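Quelle fête locale ne pas manquer en mai, en voyageant à petit budget ?

Khrystyna-Mariia Kuzmenko
Bonjour à tous ! Nous partons deux semaines à Flandau en mai, mon mari et moi, et nous aimerions beaucoup tomber sur une vraie fête de village, avec de la musique et des gens du coin (les grands festivals, très peu pour nous). On m'a parlé de la nuit des lanternes d'Oltent. Est-ce que ça vaut le détour, et faut-il réserver quelque chose ?

Stepan Stasiv
Oui, allez-y. Pas besoin de billet.

Elibariki Bakilana
Bonjour Khrystyna-Mariia, quelle bonne idée ! J'y suis allé avec ma sœur et j'en garde un souvenir très doux – la fanfare qui remonte la rue de l'église, les enfants qui se couchent beaucoup trop tard, et cette soupe aux orties qu'on vous sert presque de force. Le défilé part à huit heures du soir, mais venez bien avant pour trouver une place près de la fontaine.

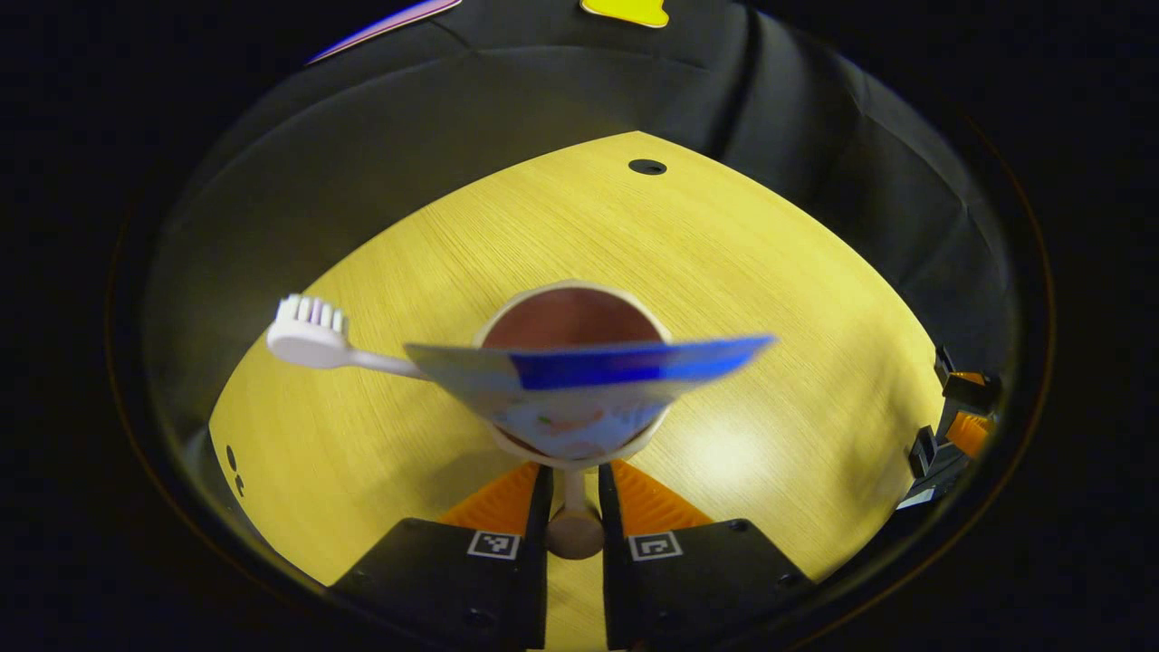

Pour le logement, Oltent est minuscule et les chambres partent vite, alors je vous conseille plutôt de dormir à Flandau et de prendre le car. Le dernier repart assez tôt, demandez bien l'horaire au chauffeur à l'aller ! Côté boissons, tout se sert dans un gobelet en papier blanc comme celui de la photo, et on le garde toute la soirée pour se faire resservir de stand en stand. Prenez aussi une petite laine, les soirées de mai sont fraîches là-haut.

Hryhorii Mykhailiuk
D'accord pour le car, par contre la soupe, je l'ai trouvée fade. Les beignets sont bien meilleurs, il faut faire la queue derrière l'église.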